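Ullent Community Bookbinding and Paper Repair Program
Progress report to the Reladberg Fund
27 June 2018
Prepared by Thoa Võ, program coordinator

Dear friends at the Fund,

I am sorry this reaches you a week after I promised it. We had our parish records sale and a burst pipe in the same few days, and the pipe won. Nothing of ours was damaged, I am glad to say, but it took up a good deal of everybody's time and most of our towels.

Where we are

When you made your grant last December, we told you we wanted to teach ordinary people in Ullent to mend the books and papers they already own: family Bibles, recipe notebooks, old school atlases, the hymnals that have been falling apart in our churches since before I moved here. We have now finished the first half of the work. There have been 20 evening classes, and 259 books have gone home in better shape than they came in. Our goal for the whole grant period was 400, so we are a little ahead of ourselves, which pleases me more than I can say, as I was the one who wrote that number down and lay awake over it.

The classes start with very plain skills. People learn to tip in a loose page, close a tear with Japanese tissue and wheat paste, and measure and cut a new cover board square. That last one takes longer than you would think! Nigel Mapplebeck, who teaches most of the Tuesday sessions, makes everyone mark and cut a practice board before they are allowed near a real book, and there is always some grumbling until the first cover closes properly.
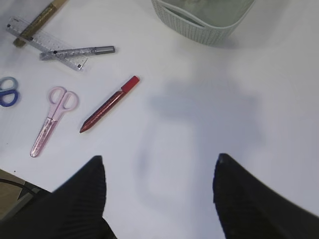

What people have brought in

I had expected mostly Bibles, and we did get a great many, but the largest group by far has been cookbooks. They arrive with the spines gone and the pie section stuck together, and their owners are quite firm that the stains must stay. We have also had three farm ledgers from the Yoo valley, a stamp album, a set of piano lessons with a teacher's scolding notes all through it, and one very large dictionary that needed two evenings and a borrowed press.

The ledgers turned out to be more than a repair job. The county library asked if it could copy them before they went home, and the family kindly agreed. There are 1,388 pages in all, and almost 100 of them were too fragile to turn before our advanced group worked on them. The copying is done now, and the library hopes to have the pages where the public can read them by the end of the year.

Money

We have spent a little over half of the grant. Teaching hours and room rent came in as planned. Paper and board cost more than we budgeted, mainly from our Carkard supplier raising prices in the spring, and I made up the difference by putting off the second nipping press. I would still like to buy that press. The one we have is good, but people wait for it, and a person with wet paste on her hands does not wait happily. If you are comfortable with it, I would ask to move what is left in the travel line (we have hardly traveled at all) toward the press in the fall. A short note from you would be enough for our bookkeeper.

The small tools have been one of the better bargains. Clear rulers let beginners see the line they are measuring from, and we have had far fewer crooked boards than in our trial class.

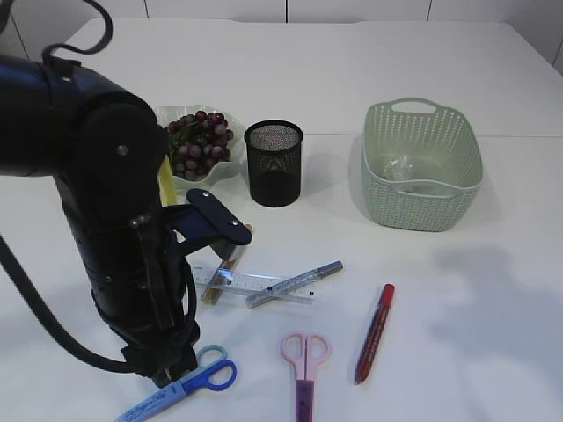
Scissors and a clear ruler at the worktable.

What has been harder

The Saturday class for teenagers has not filled. We had hoped for twelve and have never had more than five, though the five are faithful and funny and I would not give them up. Nigel thinks the hour is wrong, and I suspect the word "repair" on the poster. We are going to try a blank-book class after school instead, where they make a sketchbook from scratch and take it home the same day, and let the mending come in later for those who want it.

We also misjudged how long paste needs to dry in our damp back room. Several books had to be kept over an extra week, and a few owners were anxious until they had them back. We now tell people two weeks from the beginning and are often able to surprise them.

Plans for the second half

Classes begin again after Labor Day, with one new evening for beginners and one for people who want to learn sewn bindings. We will hold an open house in December, and I hope very much that some of you will come. There will be pie, from one of the mended cookbooks.

With thanks and warm wishes,
Thoa Võ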